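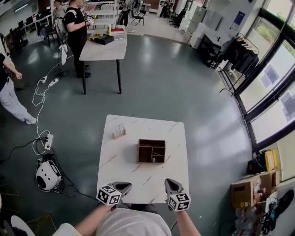
3.2 What people keep on a shared desk

I should say first that I'm a messy person myself, so I went into this part of the Cirnemville study with a lot of sympathy! We talked to 109 people who share desks at work, and 55 of them told us they had a box or tray for small things (pens, clips, the odd button). What I wanted to know was whether the compartments got used as planned, and mostly they didn't. People filled the nearest one first and left the back row for "later".

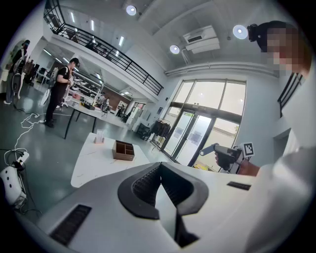 Figure 2. Divided organiser box and card stand on a white table.

Cards were a different story. Hardly anyone in our Joratine interviews put them in with the pens, and a good few liked them standing up where they could be read. A small clear stand beside the wooden box, as in Figure 2, keeps the two jobs apart and takes up very little of the table. I've since tried it at home, and my cards have stayed put since April.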